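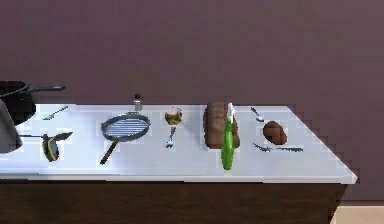

Bola de futebol Wukeo Raju – tamanho 5

Vou ser sincero com vocês: já vendi muita bola aqui na Cusora, e poucas voltaram para casa comigo. A Raju voltou. Jogo society toda semana, em grama sintética meio gasta, e queria uma bola que não ficasse quicando feito louca no primeiro passe mais forte. Essa gruda no pé de um jeito gostoso!

A capa é de PU texturizado, com gomos termocolados, sem costura aparente. No chute de peito de pé ela sai reta, e no cruzamento dá para colocar efeito sem fazer muita força (eu, que sou lateral de pouca técnica, agradeço). Goleiro costuma reclamar no começo, porque ela chega rápido, mas depois se acostuma.

A câmara é de butil e segura bem a pressão. Eu encho antes do jogo e só volto a mexer 2 semanas depois. Molhe a agulha antes de enfiar na válvula, por favor – metade das bolas que aparecem na loja "furadas" tem só a válvula rasgada. 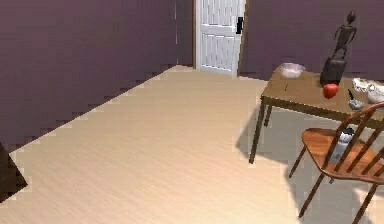
Agora, para quadra eu não levaria. Ela é bola de campo, quica alto no piso liso e o pessoal do futsal vai xingar vocês com razão. Para quem joga em terrão também tenho minhas dúvidas: a textura vai embora mais cedo, e aí é melhor pegar a Varkport, que é mais dura e mais feia, mas aguenta pancada.

Ficha rápida

Modelo: Raju
Marca: Wukeo
Tamanho: 5 (adulto)
Circunferência: 69 cm
Peso: 430 g
Capa: PU texturizado, termocolada
Câmara: butil
Uso: campo e society
Cores: branca com azul, amarela com preto
Acompanha: 2 agulhas

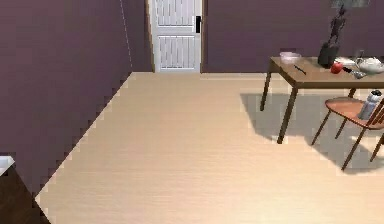 Parede roxa, porta branca e piso claro

A bola viaja murcha, então separe a bomba. Tem gente que me escreve assustada quando abre a caixa, mas é assim mesmo que sai da fábrica. Para time e escolinha faço preço melhor a partir de 28 unidades, é só mandar mensagem com a cor e o CEP que eu respondo com o frete. A amarela acaba primeiro, e a próxima remessa chega em novembro.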